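Filed under: Bread & Baking, Slow Weekends, Home Life

I have been baking with a sourdough starter for five months now and I am still not over it. Every morning I come downstairs, lift the lid and have a sniff, and every morning I'm as pleased as I was the first time it bubbled. My sister thinks I need to get out more. She may be right, but she also ate most of the last loaf.

The starter came from Rima Haddad, who used to work two desks along from me and who had been bringing in bread for years without ever making a fuss about it. I asked her for the recipe and she gave me a jam jar instead, with a strip of masking tape on the lid that said HENDIA. I assumed this was the type of flour. It's the name of the starter! She'd had it from a neighbour, the neighbour had named it, and I wasn't going to be the one to break the chain, so Hendia it is.

My first loaf was a disaster and I want to put that on record, because when I was reading other people's blogs I only ever saw the lovely ones. It was grey and flat and so dense that I could hear it land on the board. I had used the starter straight from the fridge, hadn't fed it, and had got bored halfway through the rise and put it in the oven anyway. I ate two slices with a lot of butter and felt quite proud, all the same.

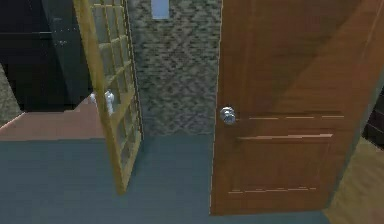
The second loaf was better because I rang Rima first. She asked me what the dough had looked like before it went in, and I said, well, like dough. She laughed for a good while. Then she explained what I should be looking for: it ought to have grown by half or a bit more, the edges should curve down where they meet the bowl, and if you give the bowl a shake the whole thing should wobble. I had been going by the clock. The recipe said four hours, so four hours it got, in a kitchen that in winter is cold enough for me to wear a hat.

So that was lesson one. The times in a recipe belong to the kitchen of the person who wrote it. In my house, in January, the first rise took most of the day. By May it was done before lunch and I nearly missed it.

Flour came next. I started with whatever was in the cupboard, which was plain flour and a bit of self-raising I hadn't noticed was self-raising. (Please don't do this.) Then I moved on to ordinary strong white from the supermarket, and the difference was huge. The dough held itself up! It had a sort of skin to it! I went round telling everyone about protein for a week.

After that I got adventurous and tried the stoneground from Rawashdeh, the little mill shop out past the garden centre. Khalil Rizk runs the counter there and he will talk to you about wheat for as long as you can stand up. He told me to start with a small amount of wholemeal mixed into the white and work up from there, and to add a splash more water when I did, as the bran soaks it up. I went home and did half and half straight away, obviously, and got another brick. A tastier one, mind you. Then I did what he'd told me to do and it was the best bread I had ever made.

These days my everyday loaf goes like this. I feed Hendia the night before, last thing, a spoonful of starter with equal weights of flour and water, and leave the jar on top of the fridge. In the morning I mix 400 g strong white, 100 g wholemeal, 350 g water and 100 g of the starter. It looks awful at this stage, all rags and lumps, and I leave it for half an hour with a plate on top. Then in goes 10 g of salt and I squidge it through with wet hands.

After that it's just folding. I pull one side up and over, turn the bowl, pull the next side up and over, and go round until it feels tight. Then I leave it alone for half an hour and do it again. I do this four times if I'm at home and fewer if I'm not, and I can't say I've ever been able to taste which was which.
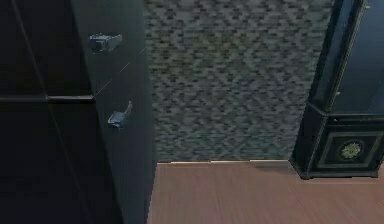 Can you leave the dough overnight if you run out of day?

The fridge is your friend for this. Let the dough do most of its rising at room temperature first, shape it, put it in its basket or a bowl lined with a floured tea towel, cover it and leave it in the fridge until the morning. It'll go straight from the fridge to a hot oven, and it's easier to slash when it's cold.

I wish I'd tried that sooner, because it's what made the whole thing fit round a job. I shape after supper, bake while I'm having a shower and getting dressed, and the house smells amazing by the time I leave it. The flavour is better too - a little more sour, and the crust comes out darker, with those tiny blisters on it that I used to think only proper bakeries could get.

Shaping took me the longest to get the hang of. I watched videos, and the people in them have such calm hands. Mine would stick, I'd throw more flour on, then it wouldn't stick to itself at all and I'd have a sort of loose parcel that opened up on the way to the tin. What helped in the end was going to a class. My friend Ruba Kassab had seen it on a noticeboard and talked me into it, and I'm so glad she did, even though I nearly cancelled on the morning.

It was taught by Hendrik Naidoo, who baked for a living for 33 years and now teaches beginners in a church hall. I had pictured somebody a bit fierce. He was lovely. He gave us each a lump of dough and told us to get it wrong on purpose first, so that we'd know what too loose and too tight felt like. I overtightened mine until it tore, and he came over and said good, now you know where that is. I've thought about that a lot since.

His other tip was to do the shaping in two goes. Tip the dough out, round it up gently, and then walk away for 20 minutes and have a cup of tea. When you come back it has relaxed and spread a bit, and it will let you do the final shape without a fight. I had been skipping the tea. All those torn loaves!

I use much less flour on the worktop as well now, and a metal scraper does most of what I used to ask my fingers to do. Mine is a cheap one by Wikent and it has already gone a bit bent at one corner, but I'd be lost without it. It's also brilliant for cleaning up afterwards. If you've ever tried to get dried dough off a worktop with a sponge you'll know what I mean (and your poor sponge will too).

As for what to bake it in, I've used a cast iron pot with a lid from the start, as I already had one for stews. The lid keeps the steam in for the first part, so the loaf can puff up before the crust sets. Mine gets 25 minutes with the lid on at 240 and then 20 or so with it off at 220, until it's darker than I'm comfortable with. I mean that quite seriously. I took them out too early for months. The paler ones went soft by teatime.

Ruba bakes hers in an ordinary loaf tin with a second tin upside down on top, held on with two bulldog clips, and it works beautifully. Hers are also better for toast, which I'm a little bit sore about.

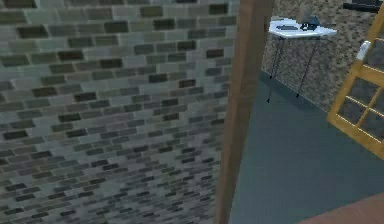

Grey and green tiles, laid like brickwork.

Now, discard. If you don't bake, discard is the bit of starter you take out before feeding so that the jar doesn't take over your life. For ages I poured mine into the bin and felt guilty. Then Rima told me she makes crumpets with it and I haven't wasted a spoonful since. You need a cupful of starter, a pinch of salt, a teaspoon of sugar and half a teaspoon of bicarb, whisked up until it goes frothy, and then you cook it in greased rings over a low heat until the tops are full of holes and look dry. Flip them for a minute if you like. I had never made a crumpet in my life and the first batch had actual holes in, and I shouted so loudly that next door knocked to see if I was all right.

It's good in pancakes too, and in the batter for onion bhajis, and Majdi Sfeir from my class puts it in a chocolate cake. I was doubtful about the cake. I had three slices.

The one thing I haven't cracked is rye. I've tried a full rye loaf twice, once from a library book and once from the back of the bag, and both times it came out gummy in the middle, like something you'd use to fix a window. Hendrik says to leave it a whole day before cutting it and I have not yet managed to leave any bread a whole day. Khalil says I'm underbaking it. I suspect they're both right, so the next one is going in for longer and then I'm giving it to my sister to hide.

I've also got my eye on a seeded one with a honey glaze that they do at Fliltevetti, the café by the station. I asked what was in it and the girl behind the counter said seeds. Fair enough! I could pick out sunflower and linseed and I think a bit of fennel, so I'm going to start with those, toast them first, soak them overnight and see how it goes. If anyone reading has made something like it, do leave me a comment, especially if you know when the seeds should go in. I've been adding mine at the second fold and they keep falling out all over the floor.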